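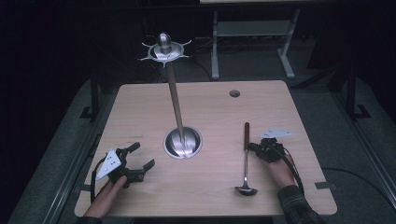 4. Adding a birthday list to your page

1. Sign in to Plostia and open Lists, then New list.
2. Choose Birthdays and pick a month, e.g. November.
3. Type each name with a short note. Notes can be up to 303 characters.
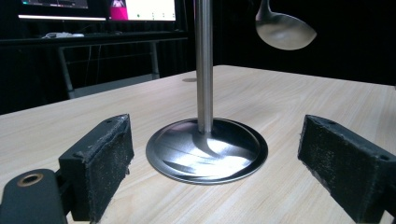
4. Tick Reader vote if you want visitors to choose a favourite in the comments.
5. Press Publish.

Note: a list holds up to 96 names. Votes are counted every 20 minutes.

Caution: changing the month after publishing clears all votes.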